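Budgeting for a laundry robot

November 21, 2018

I've been putting together the equipment budget for a laundry robot, and most of my early numbers were wrong. I started with the arm and treated the rest as small change. By August the small change had its own page.

The hand is the part I underpriced. A multi-fingered one costs far more than a plain gripper, and it needs spares. Filtton quoted me $1963 for a set of replacement fingers. Gentile came in at $1306 but with a 57 day wait, so I've put Filtton's figure in the plan and will try to bargain it down.

Then there are the things that don't look like robotics. Floor mats, floor tape, power in the right spot, baskets, labels for the machines. I'd allow a separate line for each. Labels were $99 with Markevero and I had nothing set aside for them.

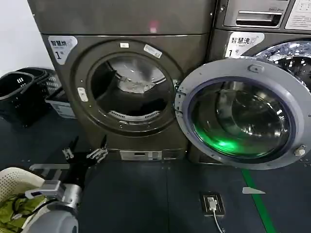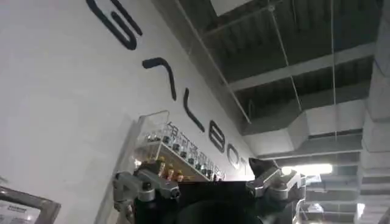 Clumine wrote back after reading my draft to say the spares line was still too thin, and that I should plan on two full sets of fingers in the first year and a second wrist bracket. They'd also move the washer and dryer out of the robot budget altogether, as those get written off on a different schedule. I've done the second part. The extra finger set will have to wait until I know what freight costs.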